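Okay, I finally read the whole Rirnwood household count, all of it, tables included. Thread, because I have feelings about small town population numbers and my family is tired of hearing them.

First thing. Rirnwood has 1,433 people now. When I moved here everyone said "oh, it's a town of two thousand," and people still say it at the gas station like it's a fact of nature. We haven't been near that in years!

The part that got me is households. 444 of those homes have one person in them. One! I live in one of them, so hi, I'm a statistic.

And births. There were 3 in January. I went back and checked the table twice because I figured a digit fell off (it didn't, the footnote says so too).
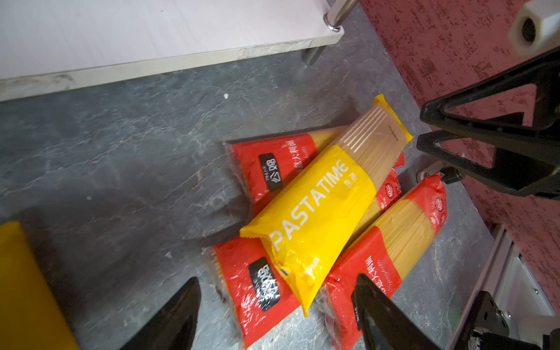
People living alone don't shop like families, and the count has a whole section on it that I wish were longer. It asks what you keep in the house and how long it lasts you. Dry pasta is my weak spot. Three red packages of spaghetti and a yellow one that says PASTATIME in big white letters is a family's worth of noodles, and on the form it goes under "one adult." So how do you read that column? I'd love to see it split by age.

Next door, Bradent is going the other way. They passed 1,000 residents and put it on the sign. Good for them, but a lot of that is the new apartments on the Teixeira road, and I'd want to know how many came from here.

Also, if you're comparing the two, please check the boundary map first. The Pernico farms got moved from our side to theirs between counts. Same houses, same folks, different town on paper. That explains a chunk of our "decline" and I haven't seen one post mention it.

Going to put the household tables side by side next. If you have the old printed booklet with the ages in it, message me, I'll come pick it up.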